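客厅整理小组 · 活动相册
机器人社 家居任务组

大家好呀,拖了好久的相册终于整理出来了!我是这学期负责写记录的那个人(也就是开会时永远坐在插座旁边、霸占插线板的那位)。三月开始我们组一直在磨同一个题目:让人形机器人把扶手椅上的抱枕收拾好。听着特别简单对不对?我报名的时候也这么想,还跟室友吹牛说两个星期就能搞定,然后去申请做更难的叠被子。现在室友每次见到我都要问一句“枕头呢”,我已经学会假装没听见了。

先交代一下背景,给新来的同学看。我们社今年分了3个组,一个做厨房台面,一个做开门和走廊,我们组做客厅。期末要参加 Drundolport 杯的家居单元,规则是现场抽任务,每队有7分钟,抱枕是必考的一类。评分表我贴在社团群的公告里了,没看过的快去看,尤其是“接触家具”那一栏,去年我们就是在那里丢的分,心疼到现在。

指导我们的是 Clémence Tessier 老师,她上课讲得很快,但是特别愿意陪我们一遍一遍地试。她给我们定的规矩是每次练习只改一个东西:改手的位置就不改速度,改速度就不改抱枕的摆法。刚开始我觉得好慢啊,后来翻记录本的时候才体会到好处,哪一次改了什么清清楚楚,不用三个人围着一张表吵架(我们真的吵过,为了一个手腕角度,吵到食堂关门)。

好啦,看图!
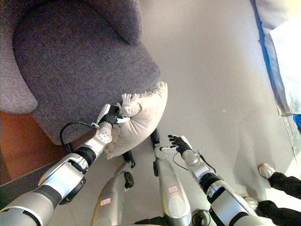
左手捏住抱枕的一角,右手张开在旁边等着。

为什么是捏角呢?这是我们组内投票投出来的“捏角派”。还有一派叫“夹边派”,主张两只手一起从两侧往中间夹。我本人是坚定的捏角派,理由很朴素:我自己在家拿抱枕就是拎着角走的,哈哈。不过这个抱枕上沿带一排流苏边,手指到底是捏到布还是只捏到流苏,差别就大了。程序里我们给“捏住了”定的判断条件改过好多版,现在用的这一版是 Wasilewska 写的,她写代码的时候戴着耳机完全不理人,写完往桌上一趴就睡,大家都不敢叫她。

另外提醒一下下届的同学,椅子的颜色也是要考虑的。深灰色的椅子配浅色抱枕,轮廓很好找,我们一开始就是用这种组合入门的。等这一关稳了再去换同色系的,千万别一上来就挑战高难度,会怀疑人生。我们有个临时文件夹叫“灰色抱枕噩梦”,里面存了大约200条记录,愿意研究的同学可以找我要,请自带硬盘!

再说说线。手臂上的线怎么走,是我们花时间最多又最不好写进报告的一件事。线留得太短,手臂伸出去会被拽住;留得太长,又怕它绕到家具上。我现在每次开始前都会绕着走一圈看线,已经变成条件反射了,连在宿舍插台灯都要先看看线顺不顺。组里有人笑我,笑归笑,检查清单第一条还是按我说的写的,得意。

下一张换个角度,是开组会时大家讨论得最久的一张。
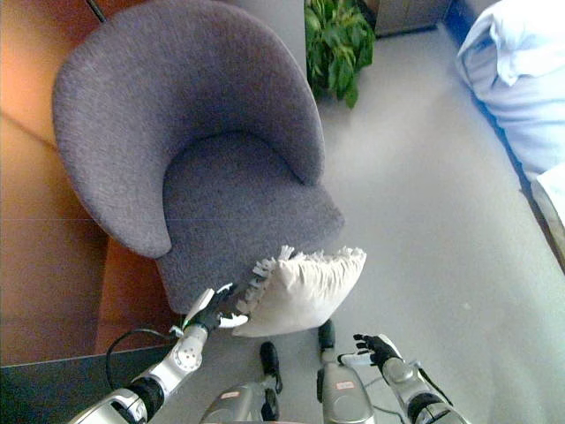

摄影:客厅整理小组 | 机器人社相册

左手贴在抱枕的左侧,抱枕靠着坐垫的前沿,右手在另一边空着。夹边派看到这张特别激动,说你看你看,这时候右手只要跟上来不就夹住了吗!捏角派(也就是我)则认为左手应该往上挪一点,去找上面的角。两边在白板上画了半天,老师在旁边喝茶,最后说那就两种都写进测试表呀。于是现在测试表又长了一截,整理表格的人是我,谢谢大家。

我自己喜欢这张,还因为能看到两只脚站在椅子前面。站位这件事我们以前很不重视,总觉得手才是主角。可是离椅子远了,手臂就要伸得很直,后面什么动作都不好做;离得太近,又怕碰到坐垫。现在我们的做法是先把站位定下来,再谈手怎么动,站位不合适就重新来,不许将就。新同学练习的时候请先把脚的位置记到本子上,再记手的,顺序别反啦。

椅子后面那盆绿植我也要夸一下,叶子又大又亮!布置场地的时候大家都说,客厅嘛,总得有点客厅的样子。旁边还有床和木头家具,所以路线规划也一起练了。

接下来的安排顺便写在这里:夹边和捏角两种方案都要跑完测试表,跑完再投票选参赛方案(拉票可以,请客拉票也可以,我喜欢喝奶茶)。叠被子的任务先放一放,等抱枕过关再说。备用抱枕的经费批下来500块,想参与挑选的同学在群里接龙,我个人强烈推荐买一个不带流苏的,让我们喘口气。

练习时间还是下午四点,老地方。想来旁观的同学也欢迎,进门请把包放在靠门那一侧,走动的时候绕开地上的线。记录本在我这里,要查哪一次的数据直接留言,我看到就回!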